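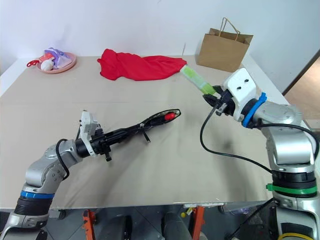 The sorting table, with the red cloth, the pink plate and a paper bag at the back.

Florian Jacquet keeps his sorting table against a white wall, with a pale cloth over the top. He repairs and regrades small household goods and toys for Dristetti, a secondhand shop that takes mixed lots by the bag. The cloth has a practical function. "Small parts roll on a bare top," he says. "On cloth they stay where you put them, and the color is light enough that you can find a dark screw."

Work starts with emptying the bag. Jacquet prefers kraft paper bags with twisted handles to plastic ones. They stand up without support and can be placed at a back corner, where they stay for the whole session. Items that pass go back into a bag at the end. Items that do not pass go to a bin under the bench.

Toys are collected on a plate first. "A plate has a rim and a fixed size," Jacquet says. "When it is full I stop unpacking and deal with what is on it. If I used a tray I would fill the tray." He has tried bowls and dropped them, as pieces at the bottom were missed. Handles and clips are allowed to hang over the rim, which makes them easier to pick out.

Long objects are handled one at a time and do not go on the plate. Jacquet checks the shaft for bends, then the ends for cracks, then anything hanging from it, such as a strap or a cord. A strap that has started to fray is cut off and replaced before the object is priced. Translucent plastic is held up at an angle and looked through. "Stress marks show as white lines," he says. "On opaque plastic you have to flex it, and sometimes that finishes the job."

Cloth is left until last. Jacquet pushes it toward the back of the table in a heap and does not fold it during sorting. Folding is a separate step, done on a cleared surface, and he sees no gain in doing it twice.

Obsa Gebreyes, who runs intake at Dristetti, set up the records. Each lot gets one line in a ledger: weight in, weight out, time spent. The current book began in March and has reached line 724. A lot takes nearly 24 minutes on average, with mixed toy lots at the slow end. "Textiles are quick," Gebreyes says. "Small plastic is slow. The ledger told us to stop pricing them the same way."

The two disagree on labels. Gebreyes wants a tag on every item before it leaves the table. Jacquet tags by bag and lets the shop floor do the rest. At present, single items over two dollars are tagged at the table and everything else travels under the bag number.

Asked what he would change, Jacquet names the table height. He would raise it by the width of a hand and leave the layout alone. Gebreyes has the request on her list, below a new scale.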